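Tips > Around the House > Cleaning > Plastics

Cleaning Plastic Tubs, Bins and Boxes: What Works and What Is Mostly Talk

34 comments | Print this page | E-mail to a friend

I've been reading household hints for a long time and I believe fewer of them every year. Plastic seems to attract the worst ones. Somebody rubs a lemon on a lid, the lid looks a bit better because it has been rubbed, and the lemon gets the credit. Then it's copied onto 500 websites with a baking soda variation.

So these are my notes on plastic storage: the tubs, bins, drawer trays and lidded boxes that pile up in kitchens, closets and garages. Some of the advice is dull. I can't help that. Dish soap is dull and it does most of the work.

The baking soda and vinegar business

Let's get it out of the way. Mixed together in a bowl, baking soda and vinegar fizz, and then you have slightly salty water. The fizz is fun to watch and it may help shift something loose in a drain trap, though I have my doubts about that too. On the inside of a plastic tub it does very little. Used separately they each have a point. Baking soda on a damp cloth is a mild scrub. Vinegar takes off the chalky film that hard water leaves. Use one, rinse, and use the other if you must.

I tested this as fairly as I could on two identical drawer trays that had both lived under a leaky bottle of cooking oil. One got the famous fizz and a ten minute wait. The other got hot water, a squirt of dish soap and the same ten minutes. The soap tray came clean with a cloth. The fizz tray was still greasy and had to be done over with soap.

Grease that won't go

Old kitchen grease on plastic turns tacky, then picks up dust, and after that you have a sort of brown felt. Don't start with water. Wipe the thing first with a paper towel and a few drops of plain cooking oil. Yes, oil on grease. I was scornful about this one for years and I was wrong. The fresh oil softens the old stuff and most of it comes off on the towel. After that, dish soap and water as hot as your hands can stand, and a second wash, as the first one always leaves a film.

Degreaser sprays work. They also cost several times what dish soap costs, and I haven't found one that beats soap plus patience. I tried the Zokberg spray on the top of a pantry bin and it was fine. It smelled like a car wash and I had to rinse three times.

Tomato stains

Sunshine does help. I don't know why this one gets laughed at. Wash the container, put it out wet and open in direct sun for an afternoon, and the orange fades. It fades, I said. Anyone who shows you a before and after where the stain is gone without a trace has either a very light stain or a second container.

Bleach solution will do it faster, but I don't like it in anything that holds food, and it leaves some plastics feeling rough. Never put bleach and vinegar anywhere near each other, including one after the other in the same unrinsed tub. The gas is dangerous. This is the only warning on the page I'd like you to read twice.

As for wiping the container with oil before you put the sauce in: it makes a small difference, and then you have to wash off the oil.

Smells

Onion, garlic and fish get into soft plastic and they stay. Things I have been told to try:

Crumpled newspaper, sealed in overnight. Works a little. The box smells of newspaper afterward, which I suppose is better.

Coffee grounds, dry. Works a little more. Use a dish so the grounds don't get into the lid groove.

Vanilla extract. Perfume on top of onion. Skip it.

Leaving the lid off for a week. Works best of all and costs nothing, and I've never seen it at the top of anybody's list.

A lot of the smell sits in the lid seal and not in the box. If the seal is a separate ring, pry it out with the handle of a teaspoon and wash it by itself. Dry it well before it goes back. Mold loves that groove.

Sticky labels and price stickers

Warm it with a hair dryer, lift a corner, peel slowly. If that leaves gum behind, rub on cooking oil, wait a few minutes, and scrape with an old plastic card. I have seen mayonnaise recommended. Mayonnaise works because it is mostly oil. You may as well use oil and eat the mayonnaise.

Nail polish remover takes gum off beautifully and takes the shine off the plastic with it. With clear plastic it can do worse, and you'll have a cloudy patch for good. Same goes for paint thinner.

Scuffs and scratches

You can't scrub a scratch out. A scratch is a groove, and rubbing it with toothpaste makes a wide dull area around the groove. On a white or pale bin a scuff is often something else, a smear of color from a shoe or a shelf edge, and a damp melamine sponge will lift that in seconds. Go easy. Those sponges are very fine sandpaper whatever the package says, and on dark glossy plastic they leave a patch you'll see from across the room.

White marks on dark plastic, where it has been bent or knocked, are stress marks. A hair dryer on low sometimes reduces them. It has done it for me once and failed several times. Stop before the plastic goes soft, or you'll own a bin that doesn't stack.

Washing in the dishwasher

Top rack only, if it says dishwasher safe on the bottom. If it says nothing, assume it isn't. The big bins are a waste of a load anyway. I do mine in the bathtub on a Saturday, all at once, with a long-handled brush that is kept for the purpose, and let them dry standing on end against the wall.

Dry them completely before anything goes back in. A stack of damp bins, one inside the other, will hold water for weeks, and then they will not come apart. If yours are already stuck, set the outer one in hot tap water and put cold water in the inner one. It's an old trick for drinking glasses and works almost as well on plastic. Don't pry with a screwdriver.

Toy bins

The bins that hold toys get a peculiar kind of dirt. It's partly crumbs, partly hair, and partly a gray paste I have never identified and don't care to. Most of it lodges where the wall meets the floor.
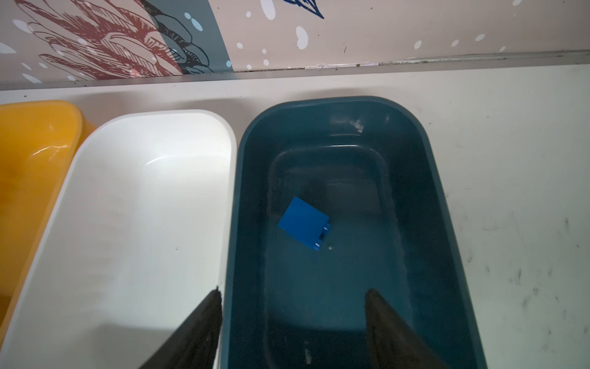

Reading time: 7 min

Shallow bins with rounded corners are much easier to clean than the square-cornered sort, and I'd pick them for that reason alone. Check the bottom, though. Many have a recessed panel molded into the base, and the line around it collects grit just as a square corner would. An old toothbrush gets in there. A cloth slides straight over.

Tip out the bin over newspaper before you wet anything. Crumbs that would have shaken out dry turn to glue under the tap. Feel along the bottom for small pieces, too, before the water goes down the drain.

Plain plastic building bricks can be washed in a mesh bag in a bowl of warm soapy water. Swish, rinse, spread on a towel. People will tell you to put 1,000 of them through the washing machine in a pillowcase. I've heard what that sounds like and I won't be repeating it. Keep anything with a battery, a sticker or a metal axle out of the water altogether.

Do toy bins need disinfecting? After a stomach bug, yes. On an ordinary week I can't see it, and I'm not convinced by wipes that dry before they have had time to do what the label claims. Read the small print for how long the surface has to stay wet. It is usually far longer than anybody allows.

Are the expensive bins worth it?

I've had Estora boxes and Teneo boxes, and a set of no-name ones from the dollar store. The Estora lids fit best when new. The no-name ones cracked at the handles first, as you'd expect – but they cracked in the garage, in winter, full of paint cans, so I'm not sure it was a fair fight. The Chou drawer trays are nice to look at and have a textured floor that holds on to every speck of flour. I'd never buy a textured one again.

"Antimicrobial" plastic I would pay nothing extra for. You still have to wash it.

One thing I do look for is a bin I can get my whole hand into, down to the bottom, with a cloth in it. Take your hand along to the store and try.

Comments (34) | Print this page | E-mail to a friend | 2 shares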